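Prep and Serving Assistant (part-time) - Humphreys Bakery Kitchen

Humphreys is looking for a part-time assistant to join the small team that handles bread and pastry for our breakfast trade. We supply the cafe at the front of the building and two regular customers, Nusier and the Tultley guest house. The job is 20 hours a week over five mornings, with a 6:30 a.m. start. Tuesday is the busiest day and everyone works it.

You do not need baking experience. The dough is made and baked by our two bakers. The assistant takes over once things are out of the oven and cool enough to handle. That means sorting rolls and buns, setting out bowls and plates for the cafe counter, packing the outside orders and keeping the work surfaces clear.

A good part of the training is about portions and presentation. New staff spend their first few mornings at a side table learning which item goes in which dish, how to place it and how to check its size against a measured grid before it goes out. Customers who order by the tray expect the same bun every time, and you will be the last person to look at it.
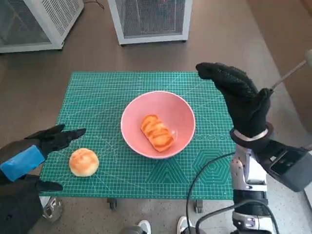
After the first two weeks you will work from the order sheet without someone next to you. A normal morning is 224 pieces, and on Tuesday it is 297. We also do event orders a few times a year, mostly in July, and these can run up to 1,000 pieces over a weekend. Extra hours for events are paid at time and a half and are optional.

The work includes:

Sorting and checking baked goods by type and size
Filling bowls, trays and boxes to the order sheet
Labeling boxes for pickup
Wiping down tables and mats between batches
Washing and putting away serving dishes
Rolling carts and small tables back to their places at the end of the shift

You should be able to stand for most of a four-hour shift, lift a loaded tray and read a printed order sheet. You will handle wheat, milk, egg and nuts every day, so this job is not suitable for anyone with a serious allergy to them. A food handler card is required, and we pay for the course if you do not have one yet. Aprons and gloves are provided. Plain closed shoes are your own to bring.

Staff take home bread at the end of each shift and get a paid 15-minute break. There is free parking behind the building - please leave the two spaces by the loading door open.

To apply, send a short note with your work history and the mornings you are available to Maximiliano Benítez, kitchen manager, or leave it at the cafe counter at 74 Simero Street. Selected applicants will be asked to come in for a paid two-hour trial with Bhupendra Kanaujia, our head baker. We would like the new person to start in July.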